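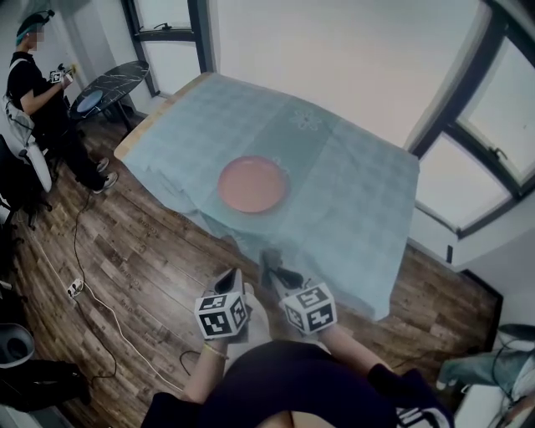

A pink plate on a light blue tablecloth.

Why do we put cloths on tables?

Have you ever been told off for wiping your fingers on the tablecloth? Well, if you had lived a very long time ago, you might have been allowed to! In the Middle Ages, people at a big feast often ate with their fingers, and the edge of the cloth was a handy place to wipe them. (Please don't try it at teatime and say we told you to.)

Cloth is made of threads, and threads are made of lots of tiny hairs called fibres, all twisted together. Some fibres come from plants, like cotton and flax, and some, like polyester, are made in factories. To weave a cloth, you stretch one set of threads out nice and tight and then pass another thread over and under them, over and under, back and forth, until your arms ache. The tight threads are called the warp and the other one is called the weft.

When Yhon Agudelo wove a small tablecloth on his loom in Plovdale, he used 1,156 warp threads, and it took him until almost 900 passes of the weft before he was happy with it!

So how do you get checks? You use stripes of colour in the warp and then stripes of colour in the weft as well, and where they cross you get little squares. Flowers are often printed on afterwards, a bit like using a rubber stamp.

Try it yourself! Cut some strips of paper in two colours, lay one colour side by side, and weave the other colour through. Push the strips up close together, and put a dab of glue at the ends so that they stay put.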